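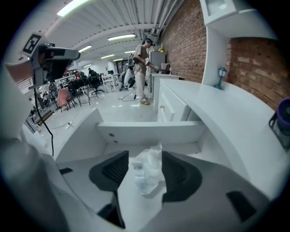 Figure 4. The counter side of the room, with a refrigerator and a small lamp-shaped piece along the brick wall.

4.2 Where small things end up

Large furniture is easy to write about. It stays put, it has a name, and people agree on where it belongs. The small things are far more fun, and they gave us most of our material. In the Zakholm room we logged 1123 put-away decisions in September, and the great majority concerned objects that would fit in one hand: cloths, pouches, little figures, containers with lids.

We sorted every decision by the kind of surface or space the object was sent to. Open tops (counters, desks, the top of the refrigerator) were coded as display places. Drawers and closed cabinets were coded as hidden places. Shelves sat in between, and Rasa Uibo, who did the second coding pass, argued early on that they deserved a code of their own. We are very glad she did! A plant on a high shelf and a pouch hung from the side of the same unit turn out to follow quite different habits, and both would have vanished into "other" under our first scheme.
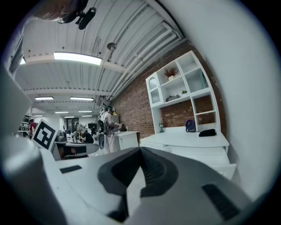
Figure 5. Ceiling, beams and lights in the Zakholm room, looking down its length beside the brick wall.

The room itself matters here. It is long, with rows of lights overhead and red-brown brick down one side, and the furniture is spread out enough that carrying something to its place costs a few steps. In the Flastness pilot, where everything was within arm's reach, people moved objects freely and changed their minds often. At Zakholm they tended to pick a destination first and then walk. Hongmei Cai noticed the difference while coding, before we had any counts to back it up.

4.3 The white desk

Of all the pieces in the room, the white desk with drawers and shelving was the one we kept coming back to. It offers all three of our codes in a single piece of furniture: a top, a set of drawers with round knobs, and open shelves rising at the back. Of the 1123 decisions, 190 involved this desk alone.
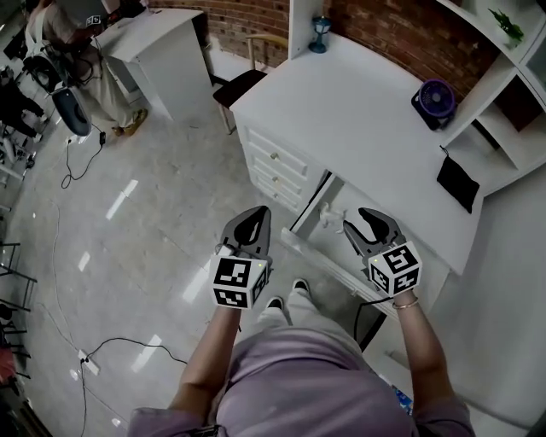
Figure 6. White desk with one drawer open and a small white object inside. A purple fan stands on the top, and a potted plant on the shelving.

The top filled in a very regular way. Things that looked like lamps went toward the back, and so did the fan. We coded these as "standing" objects, meaning anything with a base. Soft or flat things were much less settled. In Figure 6 a black pouch hangs beside the desktop; in Figure 7 a flat black cloth or pad lies near the front edge. Soft items were also the ones our 9 raters disagreed on most.

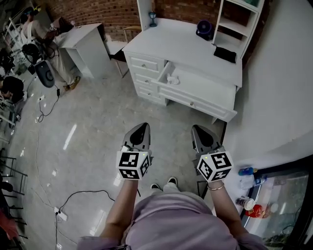
Figure 7. The same piece with the top right drawer open. The long drawer below it is closed and the shelf compartments shown are empty.

Drawers were a delight to code. An open drawer invites a quick decision, and the crumpled white item in Figure 7 (entered as "cloth or tissue") is typical of what our raters called "soft leftovers". The empty compartments just above are equally telling. Ķēniņš found that open shelving is used last for anything that will not stand up by itself, and our counts point the same way. We take up the chairs, and what people leave on them, in Section 4.4.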